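Categoría: Actas | Producción

Acta de la reunión de producción, Grusarard
20 de agosto de 2019

Asisten: Benito Figueroa (moldes) y Umut Güneş (calidad).

1. Molde de la tapa Kakora. Figueroa informa de que la cavidad 3 sigue dando rebaba. Se envía a rectificar a Halvorsen. Entrega prevista en octubre.

2. Pedido de Brokgate. Fabricadas 2982 piezas y rechazadas 57 por rechupes. Güneş pide subir la presión de mantenimiento y repetir la medición con 50 muestras.
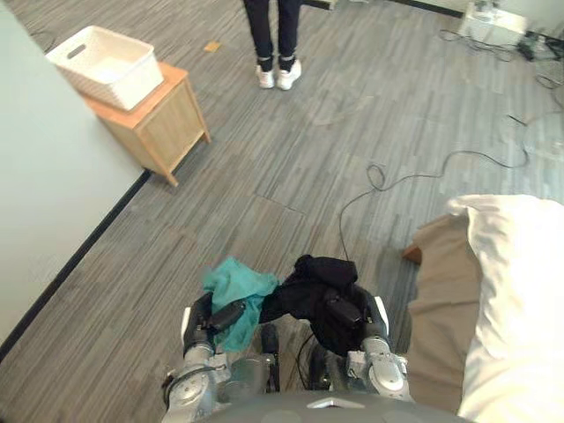
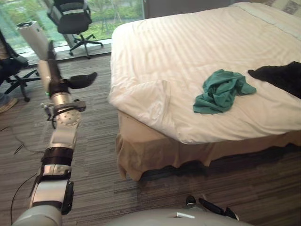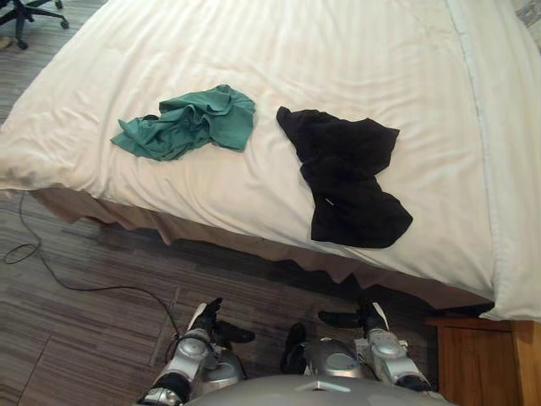
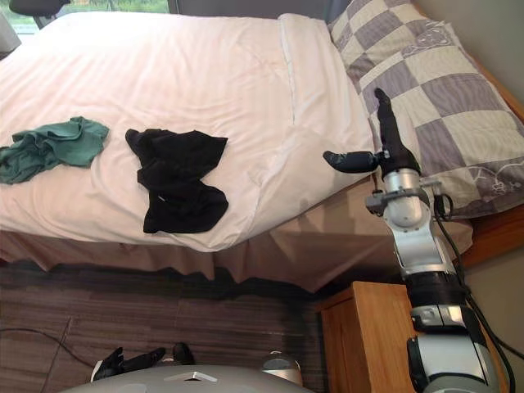
Prendas verde azulado y negra (primera, tercera y cuarta); cama con colcha clara (segunda).

3. Tampografía. Quedan casi 1000 carcasas sin marcar. Se acuerda terminarlas antes de cambiar de tinta.

4. Secado del material. Pendiente el presupuesto de la segunda tolva. Lo pide Figueroa.

Sin más asuntos, se levanta la sesión.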